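Torkbridge Softball Forum > Juniors > U16 Girls

Who plays first base this season?

Teresa Kurek
19 October 2019
Trials are done and we still don't have a settled first base. Lucyna Grabowska hit well all winter but she's only had 3 games there. Thoughts?

girlnow_left
Lucyna. She's got the reach and she doesn't panic on a bad throw.

Dorota J
Disagree. Leave her in right field, where her arm is some use. Silvana played first all last year and made seven errors, most of them before Christmas.

girlnow_left
Seven is a lot at that grade, Dorota.

Dorota J
Not on the Girnlow diamond it isn't. The infield is all stones.

Teresa Kurek
Silvana's away until April — should have said. So it's Lucyna or someone new. Training is at the Girnlow ground as usual, bring your own helmet.
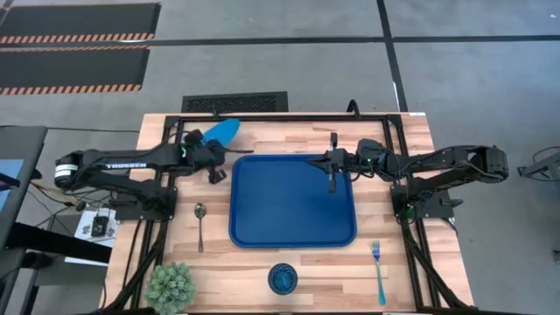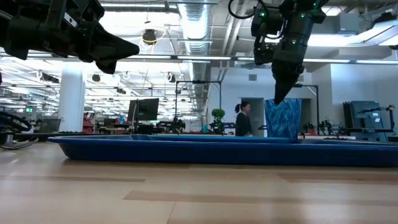

Aniela Walczak
Then give Lucyna the first month and see how she goes. Moving a kid back to the outfield after one bad game does her no favours.

Dorota J
Fine, but I'd want a backup named before we play Traltero.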